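Ticket: left arm drifts while holding the fork, table-setting task
Opened by: Annag Dunbar
Assigned to: Rami Shboul
Status: Closed, sort of

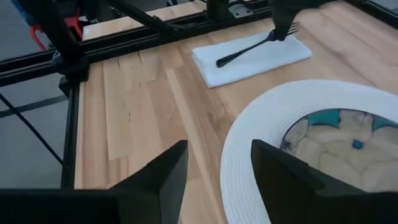 Annag Dunbar, Tuesday, May 2, 2023
Teleoperating the napkin-and-fork task on the Tresenell cell. When I hold the leader handle still, the follower keeps easing the fork sideways, as if it had its own views on etiquette. Happened in 3 demos out of 7. Restarted the session twice. Same manners.

Rami Shboul
Does it drift with the gripper open?

Annag Dunbar
No. Only with something in its fingers.

Rami Shboul
Please run the leader/follower offset check and paste what you get. Also, who calibrated last?

Annag Dunbar
Offset check passes on six joints. Wrist roll fails. The calibration log says Gunther, at lunch.

Gunther Wendt
I followed the wiki page.

Rami Shboul
The wiki page is for the old handles. I wrote it, so I will go and have a word with myself. Redo the wrist roll zero with the leader in its cradle, then reload the config. Saving is not enough, you have to reload.

Annag Dunbar
Rezeroed, reloaded. Held the fork over the napkin for two minutes and my own arm gave out first. Recorded 7 new demos, no drift in any of them. What do I do with the bad three?

Rami Shboul
Mark them as rejected, don't delete. Noel wants failures for the Arnex comparison.

Noel Talavera
I wanted interesting failures.

Rami Shboul
Closing. Wiki edit is on my list for August.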